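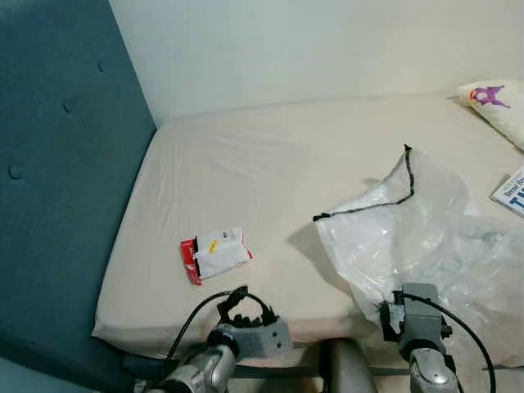

By the Dunleavy household pages | Bedrooms and bedding | Jul 5, 2025

Changing a bed is a job that takes eight minutes in theory. In practice it takes most of a morning, and at the end of it there is a book under the pillow, a plastic bag you can't decide about and a duvet that has gone into its cover sideways. I have been doing this for 35 years and I still lose an argument with a fitted sheet most months.

What follows is what works in our house. Yours may have better-behaved linen.

Clear the bed first

I mean all of it. A bed is the largest flat surface in most homes, so everything in the room drifts towards it. Books, packets, the bag something was delivered in. If you start spreading a duvet on top of that lot you'll be sleeping on a packet by nightfall, and you will know exactly which one.

Put the books on a shelf. If there's no shelf, the floor by the skirting board is fine until you've finished. Little packets want opening, using or binning, and they need to be dealt with while they're in your hand. Put one down "for a minute" and it will be there in May.

The clear plastic bag

The big clear bags that bedding comes in are either treasure or rubbish, depending on the zip. If it closes, keep it. It will hold a spare set of sheets very nicely, and you can see what's inside without unpacking the cupboard. If it doesn't close, it's a large noisy nuisance and can go. Keep any of them well away from small children and from cats who think they're clever.

Two is plenty. I once had a whole drawer of them, saved for a purpose I never discovered. I bought a set of Vullance storage boxes to put them in, and I would rather not discuss that further.

Always let bedding air before you bag it. Even a little damp will turn the whole lot sour, and you'll only find out when guests are on the doorstep.

Fitted sheets and their wrinkles

Do the corner nearest the wall first, then the one diagonally opposite. The last two will put up less of a fight. Creases mostly gather at the head end and along the sides, where the cloth turns under. Pull from underneath the mattress, not from the top, and smooth outwards with your forearm.

You can iron a fitted sheet. I've heard of people who do. I hope they're happy.

If there's a padded headboard, run the soft brush of the vacuum over it while the bed is stripped, and go round the buttons with a dry toothbrush. Velvety ones want brushing in one direction, or they end up looking like a badly mown lawn.

Lay the duvet out flat

You need room for this part. If the bed is low or hemmed in, the floor alongside does just as well, provided you've swept it.
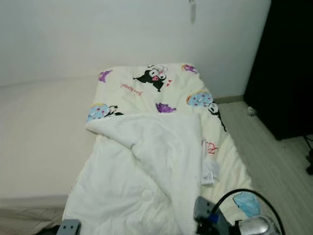 Find the top before you do anything else. With a plain cover it hardly matters, but a cartoon one has a right way up, and a character standing on its head will bother you every time you walk past. Look for any lettering and go by the faces if the lettering is no help. Bows, hearts and doughnuts are no use at all as a compass.

Turn the cover inside out, put your hands in, grab the two far corners and then take hold of the duvet's corners through the cloth. Flip and shake. If one corner comes up empty, take it out and start again. Poking it in through the opening with a coat hanger has never once worked, and I own the bent hanger to prove it.

Fasten the buttons or poppers before the final shake. Then fold the duvet in half lengthwise, lift it on to the bed and open it out from the middle.

Pillows go on last, open end away from the door. My mother insisted on it and I've never dared to try the other way.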